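Sorting the box of small parts and cables, how do you do it?
Hobby room and storage > Tidying up

grenska_attic wrote:
29 Jun 2026

Hello all. I am trying to bring order to our work room and I am stuck with two things, the cables and the small parts in plastic bags.
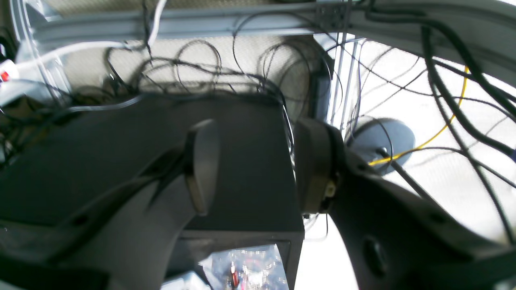
My wife wants the room back before her sister comes in December, so I have time, but I know myself. I have black cables that all look the same, and when I pull one, five others come with it. Then I have the bags. I put small things in clear bags because I thought I would see what is inside. After some months the plastic is so wrinkled that I see only shine and a little color.

I looked at a drawer cabinet from Hotby, but it costs 300 and I am not sure that it solves the problem. How do you keep such things? Please write also if you tried something and it was bad.

doucet_lane wrote:

Welcome to the club. For cables I use the hook and loop strips, one strip for each cable, and I never put a cable away without it. First you must take all of them out and lay them on the floor. Do not try to untangle inside the box, I lost a whole evening like this.

For bags I would say throw the bags away. Small parts belong in hard boxes with a lid.

MyrtleMbeki wrote:

I do not agree about the bags. Hard boxes take the same space when they are full and when they are empty, and in my small room this is important. I keep bags, but I changed two things. I use thicker ones with a zipper, and I put a piece of white card inside with the name of the part written with a thick pen. Then you do not need to see through the plastic at all. The bags stand in a shoe box like cards in a library.

The thin bags are really not good for storage, there I agree.

doucet_lane wrote:

And when the zipper opens and everything falls in the shoe box? It happened to me with small red caps and I still find them behind the heater.

MyrtleMbeki wrote:

Then you overfilled it, or it was a cheap bag. Mine are eight years old and they close well.

plainshelf wrote:

Can I ask if you really need all of the cables? My father had a full suitcase of them. We asked him for what device each one was, and for most of them he did not know. We kept only what he could name. The rest went to the recycling place in town, they take cables without payment.

grenska_attic wrote:

Thank you for the fast answers. plainshelf, this question hurts a little. I think I can name maybe half of them. The other half I keep "for the case that," and the case did not come yet.

Myrtle, does the white card not get bent? And do you sort by kind of part or by project?

MyrtleMbeki wrote:

The card bends a little, but you can still read it. I sort by kind. I tried by project for one winter and then I had the same screws in five different places and bought new ones again.

flenance_77 wrote:

By project is better if you work on one thing for a long time. I have a tray for each and I do not open the other trays. Everybody is different here, I would not make it a rule.

About the Hotby cabinet, I have it. The drawers are fine, but the small ones have no stop at the back, so if you pull too strong the drawer is in your hand and the parts are on the floor. Look at it in the store before you buy.

doucet_lane wrote:

Put a piece of tape under the back edge of the drawer, then it stops.

grenska_attic wrote:

I will start with the cables and the strips this weekend and wait with the cabinet. Bags I will try with the card, but only for the small red parts first. What width of strip do you use? In the store they had two and I did not know which one.

doucet_lane wrote:

The narrow one for thin cables. For power cords take the wide one.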